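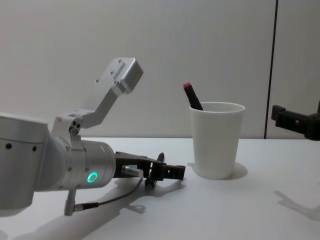 A cup is a small open vessel used for drinking. Most cups hold a single serving and are light enough to be lifted with one hand. The word covers a wide range of forms, with or without a handle, and is often used loosely for mugs, beakers and tumblers.

History

Early cups were made from gourds, shells, horn and wood. Fired clay later became common because it could be shaped easily and held liquid well once glazed. Handleless cups were long the usual form in East Asia, where tea was served in small bowls. In Europe, handles became widespread on teacups during the eighteenth century.

Regional forms

In the Draltow valley, potters made a low, wide cup known as the jirow. It was fired in shared kilns each April and sold in sets of six or 12. Aurora Azevedo, in her survey of valley pottery, recorded 57 workshops making the form at the height of the trade – most of them run by a single family. The Vilela pottery was the last to close. Its molds are now held by the Funach Museum, along with 89 finished pieces.

Niall Dalgleish has argued that the jirow was first a measure for grain and came to the table later. Azevedo disputes this, noting that no two surviving cups hold the same amount.

Shape and use

A thick wall slows the loss of heat, while a thin rim is often preferred for tea. Wide cups cool their contents faster than tall, narrow ones. A raised foot keeps the hot base away from the table.

As a measure

In the United States, the cup is also a unit of volume in cooking, equal to half a pint. Recipes in other countries may use a metric cup of 250 milliliters.

See also

Beaker
Mug
Saucer
Draltow pottery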